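Skundeo Speech Annotation Desk

Software for labelling recorded speech, for teams who train their own voice models

Skundeo is a desktop program for people who must listen to many hours of recordings and write down what is inside them: the words, the pauses, the pitch, the mood of the speaker. It was made first for our own use at Clarnel, when Colette Huet and Gaëtan Boyer prepared the French and Breton voices for a reading aid. Later other laboratories asked for it, and so it became a product.

You open a folder of sound files and the program cuts them into short phrases. Each phrase appears on its own line, with the wave on top and the text under it. The annotator corrects the text, then marks the emotion on a scale which you can define yourself. We deliver a scale with 8 steps, but many customers prefer a shorter one.

The cutting is done on your own computer. No recording leaves the building — this was the first wish of the hospitals who tested the program with us.

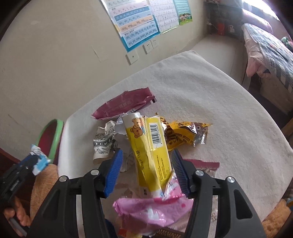
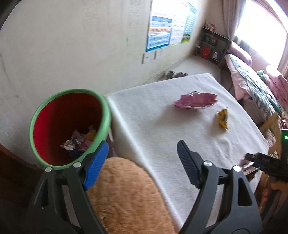
Two annotators can work on the same phrase without seeing the answers of each other. When both have finished, Skundeo shows the phrases where they disagree, with the biggest differences first. A third person can then listen and decide, or leave the phrase out of the training set. Évan Vidal, who wrote this part, recommends to begin with a small folder and to discuss the disagreements before you continue with the rest.

Export

The finished labels can be saved as plain text, CSV or JSON. The time marks are kept in milliseconds. If you use the Condow trainer, choose "Condow folder" in the export window and the files will be placed in the right order.

What you need

Windows or Linux, 64-bit
8 GB of memory
10 GB of free disk space for the language files
Headphones of good quality (not included)

A graphics card is useful for the cutting but it is not required. A Mac version is in preparation.

Licences

One licence covers 2 annotators and one reviewer. The price is 226 euros per year, without tax. Schools and universities can ask for a reduced price, please write from your school address. The licence can be moved to another computer at any time from the Account menu.

Questions before buying go to Mathis Langlois in the sales office. He answers in English and French, usually in the morning.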